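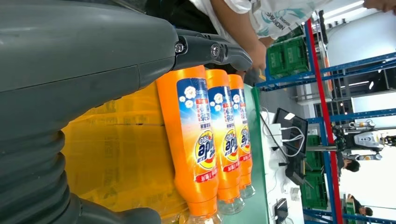 ## 4. スペース予約とクレジットの設定

この章では、スタジオ管理システム「Kudero」で、利用者に貸し出すスペースを登録し、予約の支払いにクレジットを使えるようにする手順を説明します。操作には管理者権限のアカウントが必要です。アカウントの作成が済んでいない場合は、第2章を先に行ってください。

### 4.1 スペースを登録する

1. 管理画面の左側のメニューから「施設」を開きます。
2. 「スペースを追加」を押します。
3. 「名称」に部屋の名前を入力します。入力した名称は予約ページにそのまま表示されます。
4. 「区分」を選びます。稽古場は「Zala」、展示室は「Kim」、会議室は「その他」です。区分によって、選択できる料金表が変わります。
5. 「最短利用時間」に 2 と入力します。単位は時間です。
6. 「保存」を押します。一覧に戻り、状態の欄に「非公開」と表示されます。

**注記:** 名称は公開後も変更できますが、すでに発行した予約票の表記は変わりません。区分は公開後に変更できません。間違えて公開した場合は、そのスペースを「停止」にして登録し直してください。

### 4.2 クレジットを有効にする

クレジットは、講座の補助や受付当番などの活動に対して付与し、利用料に充てることができる点数です。1クレジットは1円として計算されます。

1. 「設定」→「支払い方法」を開きます。
2. 「クレジットを使用する」にチェックを入れます。
3. 「有効期限」を月単位で入力します。空欄のまま保存すると、無期限になります。
4. 「充当の上限」で、利用料全額に使えるか、一部だけに使えるかを選びます。「一部」を選んだ場合は割合を入力します。初期値は 20 %です。
5. 「保存」を押し、確認画面で「適用」を押します。

> **注意**
> 有効期限を短くすると、付与済みのクレジットにも新しい期限が適用されます。期限を過ぎた分は即時に失効し、元に戻せません。変更の前に「残高一覧」を書き出して保存してください。

### 4.3 利用者にクレジットを付与する

1. 「利用者」から対象者の名前を検索します。
2. 対象者の詳細画面で「クレジット」タブを開き、「付与」を押します。
3. 点数と付与の理由を入力します。理由は利用者の明細にも表示されます。
4. 「承認を依頼」を押します。

承認者の画面に通知が届きます。承認されるまで、点数は残高に加算されません。依頼した本人が自分の依頼を承認することはできないため、承認者は 2 名登録しておいてください。

入力例:

| 項目 | 入力内容 |
|---|---|
| 利用者 | Olumide Osagie |
| 点数 | 968 |
| 理由 | 受付当番(1月分) |
| 付与先 | Darnitz館 |

複数の館を運営している場合、クレジットは付与先の館でのみ使えます。館をまたいで使う設定は「設定」→「館の連携」にあり、初期状態ではオフです。

### 4.4 予約で動作を確認する

公開の前に、テスト用の利用者で予約を行います。

1. 管理画面右上の「テスト表示」をオンにします。
2. 4.1で登録したスペースを選び、空いている時間を指定します。
3. 支払い画面で「クレジットを使う」を選びます。
4. 充当後の請求額が、4.2で設定した上限に合っていることを確認します。
5. 予約を確定し、続けて「取り消し」を押します。
6. 利用者の残高が予約前の点数に戻っていることを確認します。
7. 「施設」に戻り、状態を「公開」に変更します。

**注記:** テスト表示で作成した予約は売上の集計に含まれません。テスト表示をオフにすると、予約の記録も自動的に削除されます。

### 4.5 うまくいかないとき

**支払い画面に「クレジットを使う」が表示されない**
利用者の残高が0か、館の指定が予約先と異なっています。「クレジット」タブで付与先を確認してください。

**承認の通知が届かない**
承認者のメールアドレスが未確認の状態です。「利用者」→「承認者」から確認メールを再送します。

**取り消しても残高が戻らない**
取り消し期限を過ぎた予約では、クレジットは自動で返却されません。返却する場合は、4.3の手順で同じ点数を付与し、理由に元の予約番号を記入します。

**区分を選んでも料金表が空欄になる**
料金表が作成されていません。第3章の手順で料金表を作成してから、スペースの編集画面を開き直してください。

最終更新:2026年8月23日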